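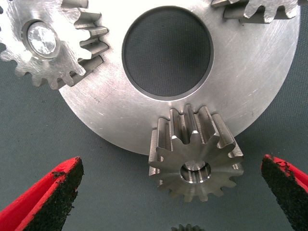

Notes on writing my aunt's obituary, a thread

1/ My aunt Reiko Tsuji died in January and the family picked me to write the obituary, on the grounds that I once had a letter printed in the Cluditz paper. The letter was about parking.

2/ The paper charges by the line. My first draft came to 461 words. My cousin Kohei read it, did some math on the back of an envelope and asked how attached I was to her bowling years.

3/ Very attached. She bowled for 30 years and was bad at it for all of them.

4/ Then the survivors. You'd think this part is just a list. It is a peace treaty. Do ex-husbands go in? Does Ryota go before Caroline because he's older, or after her because he moved to Pastent and stopped calling?

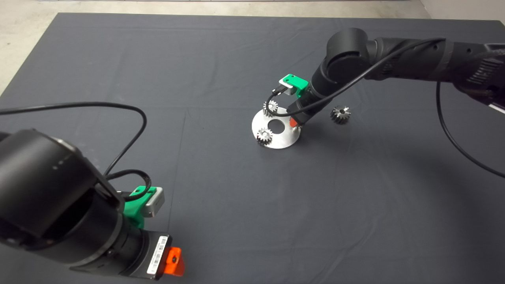
5/ We went alphabetical. Ryota is still upset, and he's the one who suggested it.

6/ Nobody could agree on the year she started at Matsuda, either. Three relatives, three years, all of them certain. I wrote "for many years" and felt like a coward.

7/ Lilian Biwott at the funeral home has read a lot of these. She crossed out "passed peacefully surrounded by family" and asked if it was true. It was me and a nurse, and the TV was on. We put "died at home."

8/ Final version: 159 words. The bowling stayed in. So did her dog, who is listed among the survivors and got a better line than I did.

9/ My mother has now asked me to do hers ahead of time so she can make corrections. She's on draft 8.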